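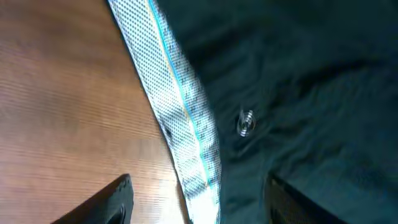
teal garment, wooden table, me vs. one snap. day one

ok so mending thread because I said I'd do one and August is almost over

the jacket: dark green teal-ish thing, soft, a little shiny, wrinkles like you wouldn't believe. white dotted meshy trim with a thin turquoise line running along it. the turquoise is why I bought it. the trim is why I regret it

I want to talk about the trim first. it has gray smudges. lots. I've washed this thing so many times and the smudges just move in and pay rent

secondhand, no care tag left. whoever had it before me cut the tag out with what I'm guessing was garden shears

brand is Otby I think? that's what the seller wrote anyway. never found another one like it. if you know this jacket PLEASE say so, I will buy a backup

anyway. plan for tonight
1. smudges
2. the snap that won't hold
3. hem on the left sleeve
4. bed by 10 (lol)

smudges first. dish soap, old toothbrush, cold water. tiny circles. don't scrub hard on anything meshy, it fuzzes up and then you have clean fuzz

did a test on the inside where it doesnt show. no color bleeding from the green. good, we go

got the towel under it so my table doesn't get soaked. I oiled this table in the spring and it took me a whole weekend, I am not doing that again for a jacket

20 minutes in. the bottom part is better. the rest... eh. lighter gray. calling it vintage

someone asked about baking soda. tried it on a different jacket last year, left a crust in all the little dots that I was picking out with a pin for days. not doing it again. you can, it's your life

also got asked why not bleach. there's turquoise right there next to it!! I'm not risking the turquoise

ok snap time

so the problem with it: closes fine, then I sit down or breathe and it pops. that's usually the socket side getting stretched, the ring that shows on the front is just the pretty part

first thing to try before you replace anything - pliers, with a bit of cloth so you dont scratch the metal. squeeze the socket a TINY bit. quarter turn. squeeze again. you want a hair tighter, thats it

I went too far once on a kid's raincoat and after that it wouldn't close at all. had to cut it off. the kid was fine about it, the mom less so

squeezed. clicked it shut. tugged. held

sat down. held

leaned over to get my tea. popped. ok

so we're replacing it

I have a bag of snaps from Petrauskas, the notions place by the bus station, not the big one. mixed sizes, 23 in the bag when I bought it and now it's mostly the wrong size. why is it always the wrong size

Natália Baláž taught me this in her hemming class years ago: never pry a snap from the front. go from the back, small flathead, work it around the edge a little at a time. fabric tears when you get impatient. I can hear her saying it

and put a scrap of something behind the new one. cotton, denim, whatever. thin fabric plus metal plus yanking it open = hole. I cut mine from a dead pair of jeans

also there's a little dark spot on the white trim by the edge. been staring at it. can't decide if it's a hole or a stain. the toothbrush did nothing so I'm leaning hole

if it's a hole I'll just catch it from behind with white thread, 2 or 3 stitches. you will never see it with all those dots. dots are very forgiving

old snap is out. no tear. I am a surgeon

new one is in!! used the hand press, the cheap Forkance one. it's fine. the handle squeaks. you do have to line it up by eye and my eyes are done by this hour so I did it under the lamp with my nose basically on the fabric

it's a bit shinier than the others. don't care

sat down. held. tea. held. put the whole jacket on and did a weird stretch in the hallway. HELD

spot update: held it up to the lamp, light came through, so yeah, hole. tiny. stitched it. done

hem is not happening tonight. its 10 already and I haven't even found the green thread. I have four greens and all of them are olive

for whoever asked about ironing: low, inside out, press cloth on top, and stay OFF the trim. I don't know what that mesh is made of and I'm not finding out with an iron. mostly I just hang it in the bathroom while I shower and half the wrinkles drop out

total spent tonight: zero, used what I had. if you're starting from nothing get a toothbrush, pliers, a bag of snaps, and borrow the press from somebody

sleeve tomorrow. if anyone has a dark teal thread number that isnt secretly olive, send it

edit: three people said Otby jackets came with a matching hood?? mine did not have a hood. where is my hood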